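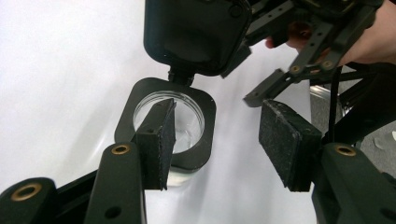
Stemetville lab halts dish handling after grip fault

Winness has suspended gripper work with glass dishes at its Stemetville laboratory after a jaw closed past its set limit in April and cracked a dish. No one was hurt. Technical lead Jyoti Rajput said the position sensor had drifted over roughly 155 cycles – the alarm threshold was set too wide to catch it. Sensors on all eight units will be recalibrated before work resumes.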